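Two arms, one tray: what we learned from 1173 table settings

If you stopped by the lab at any point since September, you probably heard the sound of a fork landing on a tray. It was a very common sound. We're happy to report that it is now a much more deliberate sound, and this item is our attempt to explain how we got there and why we're so pleased with it.

The project is called Una, and it deals with a small question that has been bugging us for a long time. When you teach a two-armed robot a chore by showing it the chore over and over, what should you do with the demonstrations that went a little wrong? The usual habit is to throw them out. Somebody fumbles a cup, sighs, hits the delete key and starts again. The data set that comes out at the end is clean and pretty, and the robot that learns from it is lovely to watch right up to the moment it drifts a finger's width off course. Then it has no idea what to do, as it has never seen anybody recover from anything.

Ihor Yurchenko came up with the idea of keeping the fumbles. He had been sorting through recordings for an older project and noticed that the messy ones had the most interesting parts in them: a gripper closes on nothing, backs up, comes in again from a better angle and gets the handle. That second try is exactly what you'd want a robot to know! So we changed the rules. During collection for Una, you were only allowed to delete a recording if the equipment failed. If you missed the spoon, you kept going and fixed it, and the recording stayed in.

Of course you can't just dump all of that into training. If you do, the robot learns to miss as faithfully as it learns to recover, and our first attempt did precisely this. It would reach for the cup, close a little short of it, back off and then do the job properly, every single time, like a waiter with a nervous habit. It was funny for an afternoon.

The fix is what we've been calling split weighting. Each recording gets cut into short pieces, and a small scoring network looks at every piece and asks whether the task was closer to done at the end of it than at the start. Pieces that make progress count fully in training. Pieces that lose ground still get shown to the part of the model that reads the camera images, so it learns what trouble looks like, but they don't teach the arms how to move. The approach to a bad grasp is mostly ignored and the recovery after it is kept. The scoring network is tiny, and it trains on the same recordings, so there are no hand-drawn labels. We did try labeling by hand in the beginning. Two people marked up the same batch and disagreed so often about where a mistake starts that we dropped the plan.

The test chore is setting a meal tray, with a plate, a cup, a fork and a spoon. We picked it for being dull. Everyone knows what a set tray looks like, so visitors can judge the result for themselves, and the four items ask for quite different kinds of handling. A plate is wide and low, and its rim is the only good place to hold it. A cup can be grabbed from lots of directions, most of which work and a few of which tip it over. Flatware is the hard part. The handles are thin and sit low, so the fingers have to come down very close to the surface, and a small error in height means either grabbing air or pushing into the tray.

We collected 1173 recordings in all, and 362 of them have at least one fumble in them. Under the old rules those 362 would have gone in the trash. To compare fairly, we trained one model on the clean recordings alone and another on everything with split weighting, same network, same settings, same number of training steps. Then each one got 90 trials, with the items starting in spots that neither model had seen.

The gap was bigger than any of us had bet on. (There was a bet. Ihor won it, and he has been very gracious, mostly.) On the easy starts the two models look nearly the same, and you'd have trouble telling them apart from a video. The difference shows up after the first slip. The clean-only model tends to freeze or to carry on as though it were holding something, placing an imaginary fork with great care. The split-weighted model notices, lifts, and goes back in. Sometimes it goes back in twice. We had a rule about staying quiet during trials and it did not survive the first day. 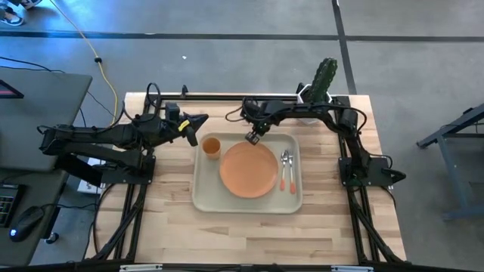
One thing we hadn't planned for was how much the two arms would start covering for each other. We never told the model which arm should handle which item. In the recordings, people mostly used whichever side was closer, but when a grasp went badly they would sometimes switch, and the model picked that up. If one arm has missed and is now at an awkward angle, the other will often take over while the first one moves out of the way. We didn't reward that or ask for it, and it came almost entirely out of the recordings we used to delete. I've watched the clips many times and I still enjoy them.

There are limits, and they're worth spelling out. The scoring network works well when progress is easy to see, and setting a tray is a very visible job. When we tried the same recipe on folding a napkin, the scores bounced all over the place – a half-folded napkin can look worse than a flat one even when it's going well. We also know that our fumbles are human fumbles. The robot finds ways to go wrong that no person would, such as resting a finger on the rim of the plate while trying to lift it, and the recordings have little to say about those. For now, it recovers best from the mistakes we happen to make ourselves.

Next up is mixing in the robot's own failures. The plan is to let the model run, have a person take over when it gets stuck, and feed those pieces through the same scoring step. We've done a small trial run already and the early signs are good, though it's far too soon to put a number on it. We'd also like to try a tray with more things on it, and a version where the items start stacked.

The training code and the scoring network are being cleaned up for release to the group, and the recordings will follow once the file names make sense to someone other than us. If you've got a pile of "bad" demonstrations sitting on a drive somewhere, please don't delete them yet! Come and talk to Ihor first. He would love to see them, and he's already asked three of you.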